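The Slice That Stopped the Line
Gallholm's kitchen robots kept halting on soft food. The fault was in the sleeve.
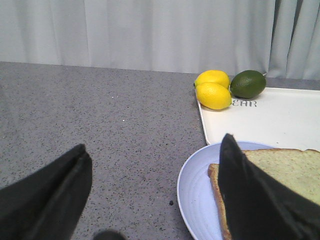

Why would a gripper that can lift a full jar fail on a slice of bread?
Soft food gives the controller very little to measure, so a small error in the force reading becomes large compared with the force needed for the job.

That was the short version of what Zyanya Arriaga found at Gallholm, a test kitchen where two-finger grippers handle groceries and plated food. The long version took most of October. It involved 603 logged bread picks, a software update that had to be withdrawn, and a part that appeared nowhere on the original list of suspects.

The arms at Gallholm run a control package called Vavham. The fingers carry soft black sleeves supplied by Prorkitow, and the sleeves are replaced on a fixed schedule. A camera near the wrist looks down past the fingertips, so every pick is recorded from nearly the same viewpoint. Typical work is ordinary counter clutter: lemons and a lime on a white tray, bread on a light blue plate, with the fingers coming in from either side.

The first reports described two separate faults. In one, the fingers closed on a slice, the arm lifted, and the bread stayed on the plate. In the other, the fingers kept closing after contact and crushed the crust into the crumb before the controller raised a stop. Operators filed these under different codes, and for a while they were treated as different problems. The missed lifts went to the vision team. The crushing went to the motor team.

Arriaga, a controls engineer, merged the two lists and sorted them by sleeve age. Both faults rose together. Fresh sleeves produced few of either. Sleeves near the end of their service period produced most of both.

"We had been looking at the fingers as rigid parts with a coating," she said. "The coating had its own stiffness, and it was changing."

A sleeve that has been flexed many times develops creases. Where it folds, a small pocket forms between the outer material and the finger underneath. When the finger touches something firm, such as a lemon, the pocket flattens at once and the motor current climbs sharply. Vavham reads that climb as contact. When the finger touches bread, the pocket and the bread compress together. The current climbs slowly, and the point of contact is hard to place.

What happened next depended on the fold. If the crease stiffened the sleeve, the controller saw resistance early, declared contact, and lifted before the slice was held. If the crease left the sleeve slack, the controller saw resistance late and went on closing. The same worn part could do either, depending on which face met the food.

The safety question came out of the second case. Vavham limits closing force, but the limit was applied to the value after the sleeve correction had been subtracted. The correction was a constant, measured on new sleeves. With a slack sleeve, the real force at the fingertip could pass the intended limit before the software registered it. On bread the result is waste. On a hand reaching in to straighten a plate, it is a pinch. Gallholm's records show no injuries, and its arms work behind a light barrier during automatic runs. Setup work, however, is done with the barrier muted and the arm at reduced speed, and the force limit is one of the protections that work relies on.

The first fix made matters worse. An update lowered the contact threshold so that the fingers would stop sooner. Crushing fell. Missed lifts rose, and so did false contacts in open air, where a folded sleeve rubbing against its own finger was enough to trip the reading. The update was withdrawn after 2 shifts.

The second fix was mechanical. Carrilho, the integrator that had installed the cells, added a reference pad at the edge of each work area. Before a batch, the gripper closes on the pad and compares the current curve with one stored when the sleeve was fitted. If the curves differ by more than a set margin, the cell will not start. The check is repeated after every 100 picks. The force limit was also moved so that it acts on the raw value, with no correction applied.

The new limit is conservative. It stops some picks that would have been fine, particularly on heavier items, and operators have asked for a separate setting for jars. Arriaga has declined so far. She wants a direct sensor at the fingertip first, and the sleeve design leaves little room for one.

Sleeve life is still set by the calendar as well as by the pad test. The two do not always agree. Several sleeves have failed the test well before their replacement date, and the removed parts are being kept in labeled bags until Prorkitow can cut them open along the folds.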